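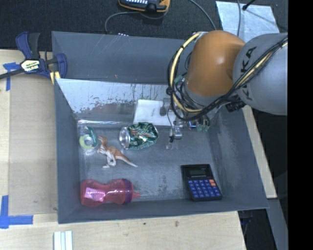 Kolluvness Bin Picks: README

Hello and welcome! This folder holds the picking recordings made by the Wubshet robotics club, and if you are a new member reading this before your first session, please get yourself a drink and take your time, there's no rush at all.

What we are doing

Our project for the Zindthorpe student challenge is to get the KUKA arm to pick mixed objects out of one big gray bin. Members bring things from home (we do love a good toy dinosaur), and we mix them with bottles, cans and whatever else is lying about, like a calculator. Crushed cans are very welcome, and so are odd shapes of any kind!

What's in the folder

picks/ has 1000 attempts, one subfolder each
objects.csv lists the 77 objects, with the name each one goes by in the logs
practice/ has 300 early attempts, kept apart so they don't sneak into the scores
notes/ is our session diary, spelling mistakes and all

How a session goes

Check the bar clamp at the corner of the bin before you start the arm. Tip the objects in and please don't arrange them nicely, however tempting it is. Each session is 16 attempts, then we swap operators so that everyone gets a turn.

Known problems

Corina Fankhauser found that a handful of attempts in August were saved under the wrong object name. She has fixed most of them, and the rest are marked "check" in objects.csv. Clear bottles are still our hardest category, so be patient with those.

Questions

Ask Horacio Cisternas, who looks after the folder and is always happy to chat about grippers. Last updated 27th February.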